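零售商称包装少了27%,少在哪里还说不清

2025年9月3日

零售商Drerberg日前公布旗下散装售卖计划Posico的首份成绩单,称参加该计划的门店包装用量下降了27%。这个数字印在新闻稿的标题里,印在门店入口的立牌上,也印在发给会员的电子邮件开头。新闻稿一共四页,读到最后一页,仍然没有看到这个百分比是拿什么跟什么比出来的。

Posico今年6月在Utach地区的门店铺开,卖的是散装米面、豆类、坚果、洗衣粉和一部分个人清洁用品。顾客自带容器,或者在店里花钱买一只可以反复使用的罐子,称重,贴条码,拿到收银台结账。公司说,目前已有15家门店设了散装区,年底前还会增加,增加多少没有讲。

按照新闻稿的说法,计划推行以来一共少用了3033公斤包装材料。公斤数写到个位,看上去很扎实。问题是,少用的包装没有办法放到秤上去称,只能靠推算:先假定顾客如果没有买散装,就会去买某一种带包装的同类商品,再把那种包装的重量乘上卖出去的份数。假定的是哪一种包装,结果就大不一样。一公斤大米可以装在薄薄的塑料袋里,也可以装在带提手的硬纸盒里,两者的重量差了好几倍。Drerberg在回复本报询问时表示,推算采用的是“有代表性的市售包装”,具体清单属于商业信息,不便提供。

长期替消费者团体审读企业环保声明的Iolo Griffiths看过这份材料后,在电话里只问了一个问题:运进门店的时候,那些东西装在什么里面?

这个问题新闻稿里确实没有答案。散装区的货架上看不到包装,可大米和豆子总归要从仓库运过来。记者上周去了Guerra街的那家门店,散装区设在蔬菜柜后面,占了原先放烘焙用品的位置。店员补货时用的是一种内衬塑料膜的厚纸袋,剪开,倒进料斗,纸袋压扁之后叠在手推车上推走。这些纸袋和内膜有没有算进那3033公斤里,是从中扣除了,还是压根没有进入计算,公司的答复是“供应链环节的数据正在整理”。

如果没有扣除,标题里的27%就只能说明顾客手里的包装少了。这当然也是一件事,只不过跟“门店包装用量下降”是两句话。

另一个值得追问的地方是参照期。新闻稿写的是“与去年同期相比”,但散装区里有相当一部分商品,去年同期门店根本没有卖过,例如几种进口豆类和按块出售的清洁皂。没有卖过的东西,自然也没有旧包装可以拿来减。把这些新商品算进去,节省量就会凭空多出来一截。Drerberg没有说明是否作了剔除。Griffiths说,他见过的类似声明里,这一项是最常被漏掉的,漏掉之后数字往往都很好看。

那个百分比本身也有歧义。它可以指参加计划的门店全店包装用量,也可以指散装区所替代的那些品类,甚至可以指每卖出一公斤商品所用的包装。三种算法都说得通,得出的数却可以相差很远。新闻稿标题用了“门店”,正文第二段用了“相关品类”,附表的脚注又写作“单位销量”。记者请公司从三个说法里挑一个,得到的回复是三者“方向一致”。

方向一致,大小呢?

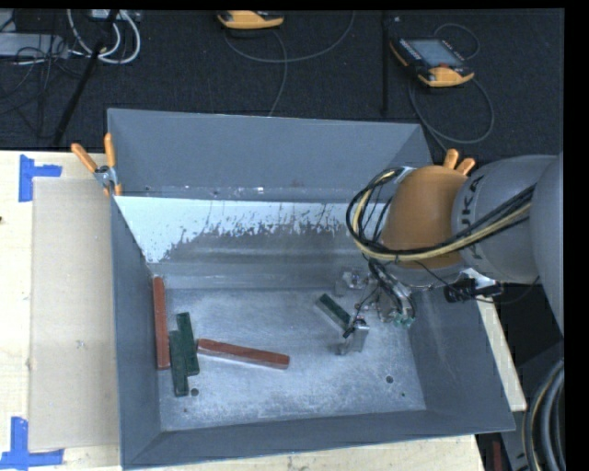 灰色金属箱底的红褐色与深绿色长方形条块。

再来看顾客自己要付的那一部分。门店出售的可重复使用罐子有大小两种,公司在宣传页上写明,每只罐子“设计使用30次以上”。设计使用多少次,跟实际用了多少次,是两回事。一只带密封盖的罐子比一个塑料袋重得多,生产它要耗费的材料和能源也多得多,需要反复用上很多回,才能把多出来的部分抵消掉。抵消的门槛在哪里,宣传页没有写。顾客买了罐子之后第二次、第三次有没有带回来,收银系统按理说是查得到的,因为罐底贴了编码。但公司在回信中说,“目前没有对单个容器的使用次数进行统计”。

既然没有统计,罐子本身的重量是否计入了包装用量?回信对这一条没有作答。

在Guerra街门店,记者同几位正在称重的顾客聊了聊。一位带着两个旧咖啡罐的女士说,她每个星期来一次,主要买燕麦片,觉得可以只买一小把这一点很方便,包装多少倒没怎么想过。一位推着婴儿车的父亲是第一次来,忘了带容器,在罐子的价签前站了一会儿,最后还是去隔壁货架拿了一袋装好的意大利面。还有一位上了年纪的先生对着料斗的出料口抱怨了半天,说手柄一扳就停不下来,他原本只要半斤红豆,结果接了满满一袋。他用的是店里免费提供的纸袋。

免费纸袋也是包装。散装区旁边就挂着一卷,旁边还有给“湿手顾客”准备的一次性手套。记者停留的那段时间里,撕纸袋的人比掏罐子的人多,不过一个下午的所见说明不了整个计划的情况。要说明它,得有数据,而有数据的一方目前只拿出了一个百分比。

价格方面同样不容易看明白。散装商品的标价是每百克多少钱,袋装商品的标价是每袋多少钱,单位价格用小字印在价签右下角,有几张还被促销贴纸盖住了。记者挑了几样常见的东西来对照:白米散装略便宜,核桃散装反而贵一些,洗衣粉两边差不多,前提是不把买罐子的钱算进去。公司的宣传页上有一句“省包装,也省钱”,后面跟着一个星号,星号的解释是“视商品及购买方式而定”。

Drerberg派驻Utach地区的公关部门在书面回复里强调,Posico是一个“持续改进的项目”,公布首份数据是为了“与顾客分享阶段性进展”,并表示完整报告将在合适的时候对外发布。合适的时候是什么时候,回复没有给出日期。回复还提到,公司欢迎独立机构对数据进行核查。记者随即询问是否已经委托了这样的机构,对方说正在“评估多种可能”。

公平地说,减少零售包装这件事本身没有什么可反对的。散装售卖在很多地方早就有,菜市场里的粮油摊几十年来一直这么卖,摊主拿一把铁勺,往秤盘上一倒,用报纸或者塑料袋一裹。大型零售商愿意腾出货架来做,比光在袋子上印一片绿叶要实在。散装区也确实给了独居的人一个少买一点的办法,买得少,放坏的也就少。要是公司把厨余这一块也算一算,说不定能得出比包装更有说服力的结果,可惜新闻稿里对此一个字也没有提。

让人犯疑的是说法的次序。先有标题,再有脚注;先有百分比,再去整理供应链数据。新闻稿发出当天,电子邮件就已经送到会员手里,邮件底部的按钮写着“加入我们,一起减掉27%”,点进去是一个购买罐子的页面。一个还在整理当中的数字,用来做销售页面的标语,是不是早了点?

地区消费者事务办公室的一名工作人员向本报证实,他们收到过有关散装价签的询问,主要集中在单位价格不够醒目这一点,尚未就包装用量的宣传展开调查。这名工作人员解释说,现行规定要求环保声明“有据可查”,但没有要求企业主动把依据公开,消费者可以书面索取,企业应当在合理期限内答复。至于怎样的答复算是充分,通常要等到有人正式投诉之后才会逐案判断。

记者已经按照这一程序向Drerberg提交了书面索取,要求提供四项内容:作为参照的包装清单和各自重量,参照期内新增商品的处理方式,运输包装和免费纸袋是否计入,以及可重复使用罐子的销量与重量。公司确认收到,没有给出答复期限。

Griffiths的看法要更直接一些。他说,企业只要把表格贴出来,这类争论一个下午就可以结束;表格贴不出来,通常有两种情形,一种是算得太粗,不好意思给人看,另一种是算得很细,细到有几行不愿意给人看。他不打算猜Drerberg属于哪一种。“我连它的分母都没见到,”他说。

Guerra街门店的散装区目前每天营业时间与全店相同,称重台有店员协助。自带容器须干净、干燥、带盖,入店后先在服务台称皮重。门店提醒,含坚果的料斗与其他料斗共用取料铲,过敏者应事先询问店员。已经购买的罐子如有破损,可凭小票更换,更换下来的旧罐如何处理,店内告示没有说明。

本报收到Drerberg的进一步答复后将更新这篇报道。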